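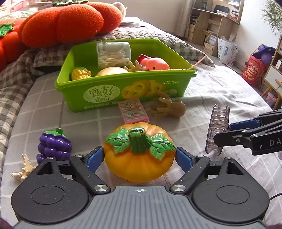 Progress report to Pruser, January 11, 2019
Prepared by Chaimae Chraibi, Sillo project

Since October we collect grasping examples with hand-held grippers, in homes. Two operators are trained, and each session takes 20 minutes. Soft toys remain the most difficult class for labeling.

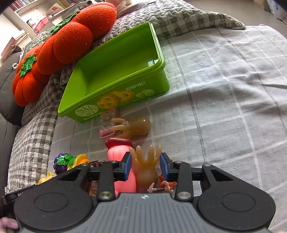
Objects and setting
The toys are put on the bedspread near the green tin, and the operator changes their places after each try. We request 15 more sessions before the next review by Áine Mac Mathúna.

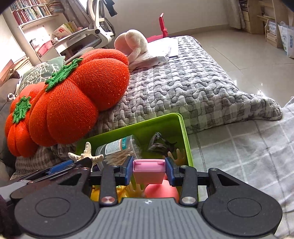

Pink block held between the fingers, over the green bin.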